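Slot Floor Walkthrough, Opening Checks, with my comments
Property: Brundby main room
Machines on the floor: 110
Month: December

I did this one early, before the doors opened, with Hedvika Havlíček from the slot office holding the keys. Same list as last time, so I've only written comments where I had something to say. OK means OK!

1. Cabinet doors and locks
Mostly OK. The main doors on the Anatmont row all latch the way they should. Machine 17 didn't. You have to lean on it with your hip before the lock catches, and the door-open light stays on if you don't. I took it out of service and put a tag on the screen. Please don't pull the tag off until a tech has signed for it.

2. Bill validators
OK, except one on the Skerker bank by the cashier that spat my test bill back four times and took it on the fifth (my bill was pretty limp, to be fair). Clean it and try again with a crisp one.
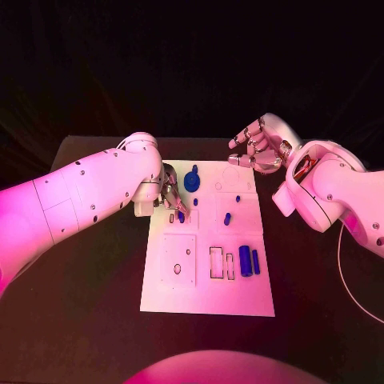 Two robot arms at the table, under pink light.

3. Software version and seals
This is the slow part. I checked the game version on the attendant screen against the approved list for every Šimek cabinet, and they all match. The seal on the logic box was intact on each one we opened. One seal number was copied into the log with two digits swapped – Hedvika fixed it and we both initialed the change. If you make a fix in the log, put one line through the old number and leave it readable. No white-out, please, I've said it before and I'll keep saying it.

4. Payout tickets
Printed a test ticket on each bank. The printing is getting faint on the older Anatmont machines, and the barcode wouldn't scan at the kiosk until I flattened it out on the counter. Next in line for new print heads, I'd say. Ticket paper was low in two banks and got topped up while I stood there.

5. Hand-pay limit
The setting should be 200 on the low-stakes bank and it is. I triggered the lockup from the test menu and the attendant call came through right away, which made me happy after the mess we had in the fall.

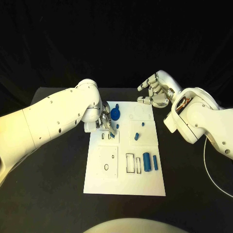
The reset key was another story. It worked, but the key log had no entry for the person who'd taken it out, and I stood at the desk a good while waiting for somebody to own up. Sign it out, sign it in, every time, even if you're only walking ten feet.

6. Rules and odds screens
OK. The help pages open on all the games I tried. On one Skerker title the paytable page is in the wrong language until you press the flag button, so I've marked that as a comment and not a fail. The supplier should still get a note about it.

7. Player limits and time reminders
Passed. The reminder pops up when it should, and the cash-out button stays live behind it. I'd love the text to be bigger – I had to get my glasses out, and I can't be the only one.

8. Chairs, cords and walkways
Needs work. 2 chairs wobble, both at the end of the back row, and one has a loose bolt you can feel with your fingers. There's a cord cover near the restroom hall that has curled up at one corner. I taped it flat for now, but tape isn't a repair and I want a new cover down before the holiday crowd gets here.

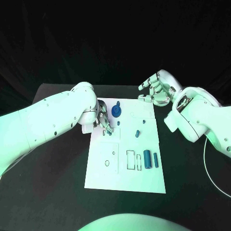

9. Emergency power and signs
Exit signs all lit. Battery backup on the floor server held through the test with no dropped games, and the machines came back to the same screen they left. I'm told the battery is due for replacement in spring, so put it on the calendar.

10. Still open
Machine 17 door lock – out of service
Skerker bill validator – clean and retest
Anatmont ticket printers – order print heads
Back row chairs – tighten or swap
Cord cover by restroom hall – replace
Key log – talk to the evening shift

Checked with: Hedvika Havlíček, slot office
Result: pass with comments, recheck on the open items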